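Borurside Two-Arm Bench Kit: Questions From People Thinking of Buying One 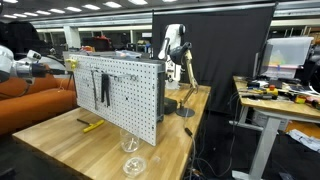
Borurside sells the bench kit as a way to get a pair of robot arms doing useful work in a small shop within a week. I run the buyers' questions page for Drotness, which resells it alongside four competing kits, and I have been asked to answer plainly. So: a week is optimistic. The demo task everybody asks for is tool return, where an arm takes a hand tool off the bench and puts it back on the board. A pair of pliers hanging from a rail is a fair test, and a yellow T-handle hex key lying on the bench in front of the pegboard is a harder one, with that thin shaft and a grip that sits at an angle to it. Ask to see the second kind before you sign anything.

What do I get for the money?

Two arms, two grippers, one camera with its mount, the controller, the cabling and a license for the Siltia software. The bench is extra. So is the pegboard, and I would buy that locally, whatever the sales sheet says about "matched accessories."

How much is it?

The starter price is $3042 a month on a lease. Setup is billed separately at $1452, once, and covers a single visit. A second visit costs the same again. The brochure puts the first number in large type and the second in a footnote, so I am putting them next to each other.

Can it really hang tools back up?

Some of them. Pliers with a decent opening between the handles go onto a hook fairly well once the hook position has been taught. Long thin tools are where I have my doubts. They swing, and the arm has no patience for a thing that swings. In our own trial we gave it 13 tools and it was dependable with the short, stubby ones. With the rest it would do fine all morning and then miss the same hook over and over after lunch. Borurside's answer was that the lighting had changed. That may be so, but our lighting changes every day.

Does it need special lighting or a backdrop?

The manual says no. The support desk says "a controlled background is recommended," and you can decide which of them to believe. I would set aside money for a plain dark cloth and a lamp you can aim, and try the system with and without them during the trial period.

Will it cope with a messy bench?

Less than the video suggests. Clear plastic is the classic problem – cups, lids, blister packs – and the Siltia software has a page of warnings on it that you will only find if you go looking. If your people leave cups on the bench, either change the habit or test with the cups there. I would test with the cups.

How much space do I need?

More than the floor plan shows. The plan leaves out the cables, and it leaves out the person who has to get behind the bench to reach the controller. Allow for a full walkway on at least one side.

Do both arms work at the same time?

They can. On the basic license they take turns. Moving both at once is a paid option, and it took us 3 calls to get that in writing.

Who does the teaching, us or them?

You do, after the setup visit. Jarlath Horgan, who handles training for Borurside, is good and will tell you when something is a bad idea, which I wish the sales team would do. Training is a half day. It is enough for one task. Anything beyond that you will learn on your own time.

Is it safe to work next to?

The arms stop on contact and have a reduced speed mode. Neither of those replaces a risk assessment, and a gripper holding a sharp tool is a different matter from an empty one. Borurside will not do the assessment for you. Genowefa Sobczak at Wilczyńska did ours and charged a fair price. Get a quote from someone before the kit arrives.

What happens if it breaks?

Replacement grippers ship quickly. Arms do not. The contract promises a response by the next working day, and a response means an email. If you need a loan arm, ask for it as a line in the lease.

Can I cancel?

After the trial month, only at the end of each quarter, with notice in writing. Put it in your calendar on the day you sign.

Would you buy it?

For a shop with one dull, repeated handling job and someone on staff who likes fiddling with software, maybe. For keeping a tool board tidy, I would not. Our support line is open until 4 p.m. every day except Tuesday, and trial bookings go through the same number.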